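The Friday Demo

They had been putting springs in the wrong place for seven weeks, and Effie Forsyth had been asked to come and watch them do it again.

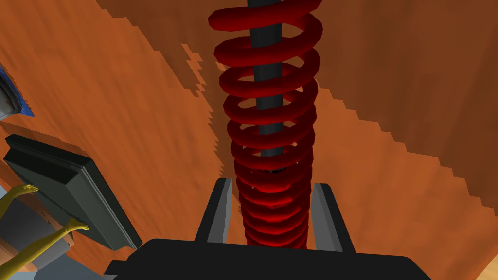 "Give it a second," said Gaurav Vishwakarma. "It's thinking."

"Is it?" said Effie.

She had run the bench at Moffat's, where they rebuilt shock absorbers for farm trucks and delivery vans, for long enough that her opinion was considered worth having, though in her experience people mostly wanted it after the check had cleared. The check had not cleared yet. That was the one thing about this Friday she liked.

Gaurav worked for Koreo. Koreo sold software that was going to teach an arm to sort the shop floor: pick a part up, work out what it was, put it where it went. So far the arm had learned all of this on a screen. He had set the laptop on her bench between the parts washer and the coffee maker, and Jean Kerr from the front office had come back to look, with her coat already on.

"So that's a shock," Jean said, leaning in.

"Spring and rod, yes," said Gaurav. "We built the model off the drawings you sent."

"It's very red."

"We can make it any color."

Effie kept her eyes on the two fingers standing up on either side of the coils. She was looking for what held the spring down. On a real one there was a seat, a nut, and a good deal of bad temper stored up in the steel, and if you were careless about any of them you found out with your hands. She had a scar under her left thumb from a Gornari rear unit that had looked perfectly calm.

"What happens if it squeezes too hard?" she asked.

"It won't."

"But if it does."

"In the simulation? The part might jump. Then we reset."

"How do you reset?"

He pointed at a key on the laptop. Effie looked at the key for a while.

"I'd like one of those," said Jean.

He told them about the numbers then. He had been saving them. The arm had tried the job 240 times overnight, which was more than a new hire would try in a month. By morning it had got 200 of them right. He said this the way people read out a grade.

Effie did the sum on the back of a parts tag. She wasn't quick at sums but she was stubborn about them. "Forty," she said.

"Sorry?"

"Forty it didn't. Where did those go?"

"Different places. Some were dropped. Some were close."

"Close to what?"

"To the target."

"If Toivo puts a spring close to the target it rolls under the press and I have to get down on the floor."

Toivo Honkanen, at the far bench, raised one hand without turning around. He was twenty-three and had been late four times in July, and he had dropped a strut on his own boot the first week. But he had never once dropped forty of anything. It hadn't occurred to her before to be grateful for that.

"It improves," said Gaurav. He was not a pushy man, which made it harder. "Every night it improves. You have to picture it in a year."

"I've been picturing things in a year since I was Toivo's age," said Effie. "My sister has one of those Emton machines that folds towels. Three hundred and ninety-nine dollars. They told her to picture it in a year."

"And?"

"She folds the towels and then she feeds them in so it won't be lonely."

Jean laughed, and Gaurav did too, a bit late. He closed one window and opened another that was all charts. Effie asked him to go back. She didn't know what the charts wanted from her. The spring, at least, was something she could argue with.

"Does it know the thing is greasy?" she said.

"Not yet."

"Does it know about the ones with a cracked coil? You can't always see it. You run your finger around, and it's like a hair stuck to the paint."

He wrote that down. She saw him write hair and paint and underline them both, and she felt a little sorry for him, driving all this way with his nice laptop to be told about hair.

"Could you show me?" he asked. "With a real one?"

So she got one out of the bin by the door, where the returns went, a van spring with the blue worn off it in patches, and she put it in his hands. It was heavier than he expected. They always were. She took hold of his finger like a child's and ran it along the steel until it caught.

"Oh," he said.

"That one's scrap. You'd have put it in the good pile."

"It would have gone in the good pile," he agreed.

"Two hundred and one," said Jean from the doorway, buttoning up. "Good night, all."

Faith Mohamedi, who owned the place now that her uncle didn't, came down the stairs at ten to five to see how it was going. She had wanted the arm since the trade show. She stood behind Gaurav and watched the fingers and the red coils and asked Effie whether it could do the work.

Effie wiped her hands. She could have said no and been right, and she had been looking forward to it since Monday's coffee. But the man was still holding the scrap spring and turning it over, going back to the crack and losing it and finding it again.

"It can't do mine," she said. "It can't do Toivo's. Don't tell Toivo."

"I heard," said Toivo.

"Can it do anything?" said Faith.

"On there it can pick up a spring. Mostly. I'd want to see it do that here, with oil on it, and the door open, and the radio going. And I'd want him standing next to it when it does." She nodded at Gaurav. "Not on the phone."

Faith said that was not what the brochure had in mind. Gaurav said he could probably manage a week in the fall, if someone could find him a chair.

"You can have a bucket," said Effie.

He packed up the laptop. He asked if he could keep the spring, and Faith looked at Effie, and Effie said it was scrap, he could have the whole bin. She held the door for him because he had his arms full. Halfway across the lot he dropped it, and it bounced off under her truck, and she went back inside to get the broom.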